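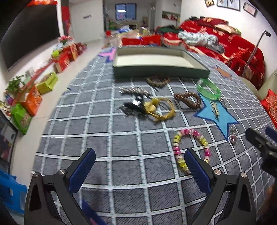

**Ticket 57: Jewelry pickup task, items dropped or grabbed in pairs**

Status: open, partly fixed
Reported by: Inês Patrício
Assigned to: Teodoro Toledo
Site: Sendville

**Problem**

The job is to pick up small accessories from the living room rug and put them in the tray, one at a time. Bead bracelets, bangles, hair clips, cords, that kind of thing. The policy does fine on blocks and cups. On jewelry it fails more than it works. The customer, Teduvico, wants to know if tidying a dresser top or a floor is something we can offer yet, and I don't have an answer for them.

Failures I keep seeing:

- Bead bracelets: the fingers close on one side of the loop, the beads roll, and the bracelet slides out during the lift.
- Translucent bangle: the arm goes to the wrong spot, usually past it.
- Cords: it picks up one strand and drags the rest.
- Hair stick with dangling ornaments: the grasp is good but the ornaments catch on whatever is next to them.

Blocks and cups were rerun the same morning on the same arm with no drops, so I don't think it's hardware.

— Inês

**Reply, Teodoro**

Please check three things before we touch the model.

1. Finger pads. Wipe both and look for worn texture.
2. Pivot screws. Any play there shows up at the fingertips.
3. Closing force. The default was set for cups.

Also tell me which build you're on. The Brosania build had a bug where the gripper opened slightly at the top of the lift.

**Update, Inês**

Pads wiped, texture is fine. One screw took a quarter turn. We're not on Brosania, we moved off it in November. Closing force was at the default, so I lowered it and slowed the last part of the close.

Ran the pink and yellow bead bracelet 17 times after that. Much better. It still drops when the approach is from the side, but from straight above it mostly holds. No change on the bangle or the cords.

**Reply, Teodoro**

That fits. The bead drops were a force problem and the other two are not.

For the bangle, I looked at the training set. We have nearly 3000 pickups in total and hardly any of them are see-through objects. The rug has grid lines and small text all over it, and they show through the bangle. Please collect more with the hand-held gripper. Move the bangle between the plain parts of the rug, the grid lines and the blue star mat, and leave other items close by. Don't clear the background. Houses have boxes and bags in them.

For the cords, treat the bundle as one item and grasp near the knot. I'll change the labels on my side.

The hair stick I would leave out for now. Someone can pick it up by hand.

**Update, Inês**

Collection started. Target is 1000 new pickups, split between bangle, cords and beads. I'm keeping the tray in the same area for the first half and moving it for the second.

One question for later: when an item is lying on top of another, do we want it lifted off or both moved together? Baxter on the customer side said "whatever a person would do," and I can't label from that.

**Reply, Teodoro**

Lift off the top one. If both come up, put them back down and retry once, then skip.

What to tell Teduvico: solid items on a floor, yes, with someone nearby. Beads, probably after the retrain. Cords and see-through items, no date yet.

Leaving this open until the new data is in. Next check is the bangle on the grid lines, same force settings as now.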